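Flinetti Moves Cord Packing to Two-Arm Robot Benches at Wollwood Site

Packers keep their hourly rate and shift to checking, kitting and bench setup

WOLLWOOD, 3 July 2026 – Flinetti, which packs power cords and small accessories for equipment makers, said today that it will move part of its cord packing at Wollwood to two-arm robot benches. The change covers the single-cord carton line, where a coiled cord is taken from a bulk box and placed in a carton for shipping.

The line now packs 800 cartons on a day shift, all by hand. Packers pick a cord from the bulk box, free it from the others, lay it in an open carton and close the lid. The company said the work is light but repetitive, and that sore wrists and shoulders are the most common complaint on the line.

Under the new setup, called Yusuf inside the company, an arm on each side of the bench does the picking and placing. A person sets out the cartons, brings the bulk boxes and tape, and checks each finished carton before it is sealed.
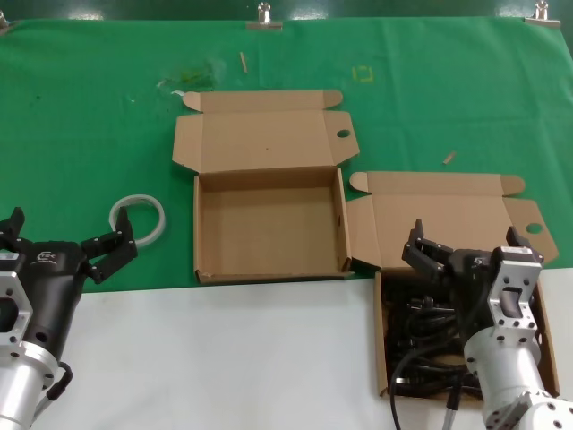
Flinetti said 70 people work in packing at Wollwood and that no packing jobs will be cut as a result of the project. Hourly rates stay the same for everyone who moves to a new task. Packers who complete bench training will receive a higher rate from the first full pay period after they finish.

The training takes place during paid hours. It covers starting and stopping the arms, clearing a dropped or snagged cord, changing the bench layout for a different carton size, and writing up faults so that the same problem is not reported three times by three shifts. Prior experience with machines is not needed.

Tangled cords remain the hardest part of the job. A cord that comes up with two others attached has to be put back or pulled free, and the arms are slower at this than an experienced packer. For that reason, the company has set no speed target for the benches this year. Orders with a same-day deadline will stay on the hand line.

Packers asked for several changes while the work was being planned, and Flinetti said these have been adopted. The stop button is within reach from both long sides of the bench. Bulk boxes are filled to a lower level than before. Breaks are taken at the usual times, and the arms are stopped during them.
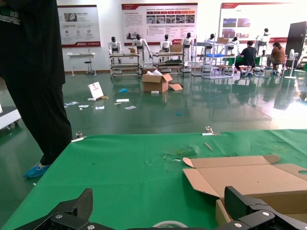
The company will also change how it measures the work. Individual carton counts, which have been posted at the end of each shift, will no longer be kept for anyone assigned to a bench. Output will be recorded by bench, along with the number of times a person had to step in. Those figures will be open to all packing staff.

Before approving the project, Flinetti collected 287 written comments from employees across its sites. Many dealt with pay and job security. Others asked who would be held responsible when a carton leaves with the wrong cord in it. The company said responsibility for a bench error rests with the shift lead and not with the person checking cartons.
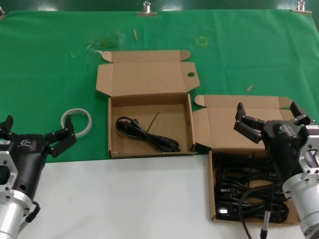

One packer wrote that the picking would not be missed, but that checking cartons for eight hours could be just as tiring in a different way, and asked that people be moved between tasks during the shift. Flinetti has agreed to rotate staff every two hours, with no one assigned to checking for two periods in a row.

The benches will enter regular use at Wollwood in September. A decision on the Cleletby site will follow after the first results have been shared with staff at both locations.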